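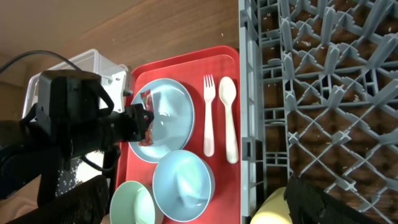

Tri du plateau : l'emballage froissé au bout de la pince, l'assiette bleu clair dessous.

29 janvier 2025

Matinée entière sur le budget. J'avais promis le tableau pour midi, je l'ai envoyé à 14 h passées, avec deux cases encore vides : l'assurance et le transport retour en cas de panne.

Le devis de Gemosix est arrivé hier soir. Les pinces de rechange sont à 1 884 euros la paire, hors taxes, doigts compris. Mullmont est moins cher à l'achat mais facture les doigts à part, et il faut leur plaque d'adaptation au poignet. J'ai refait le calcul sur une année et l'écart fond presque complètement. Je penche pour Gemosix, surtout pour le délai. Chez Mullmont, on me parle du mois d'août, et en août le site tourne au ralenti, je ne vois pas l'intérêt de recevoir du matériel à ce moment-là.

Pour le débarrassage des plateaux, je reste sur l'idée de deux bras. Un seul suffirait pour l'assiette et les bols, mais avec l'égouttoir à côté du plateau, il faut sans cesse repartir d'un côté à l'autre et la durée du cycle devient pénible. J'ai écrit ça dans la note de façon assez sèche. On me demandera de toute façon si un bras ne ferait pas l'affaire.

Les petits emballages sont le poste que j'avais oublié en octobre. Tout le monde pense à la vaisselle. Un papier froissé posé dans une assiette, c'est léger, ça se déforme, et il faut descendre assez bas pour le prendre sans toucher le bord. J'ai donc ajouté une ligne pour des embouts de doigts plus souples, 60 euros le jeu. C'est peu, mais ça s'use, et j'en compte quatre jeux pour l'année. Les couverts en plastique demandent aussi des doigts propres et bien alignés, sinon la prise glisse sur le manche.

Vaisselle d'essai : je garde les plateaux rouges et les couverts crème. J'ai retiré du budget l'achat d'un service neuf. Ce qu'on a suffit pour les essais et je préfère mettre cet argent dans les câbles. Le passage du câble près du poignet me préoccupe depuis le début, il fait une grande boucle et je voudrais une gaine correcte. Mutiso propose une gaine fendue au mètre, à commander avec les colliers. Je n'ai pas encore le prix ferme, on me rappelle demain.

Le logiciel Graltudico, maintenant. La licence coûte plus de 700 euros par poste et par an, et la réduction ne joue qu'à partir de trois postes. On en a besoin de deux. J'ai posé la question d'une licence flottante, réponse évasive. Je laisse le prix fort dans le tableau, quitte à corriger vers le bas plus tard.

Reste la table. Le plateau en bois convient pour l'instant, mais il faudra un repère fixe pour l'égouttoir, qu'on replace à la main avant chaque série. Deux butées vissées feraient l'affaire. Je les prendrai sur le petit outillage.

À faire demain : relancer l'assureur, demander à Gemosix si la garantie couvre les doigts, vérifier les cotes de la plaque au poignet, imprimer le tableau en A3 parce qu'en A4 on ne lit rien.

Rentré à 19 h. Mal au dos, chaise à changer aussi, mais pas sur ce budget-là.

Contact | Mentions légales | © Carnet d'atelier, tous droits réservés | Haut de page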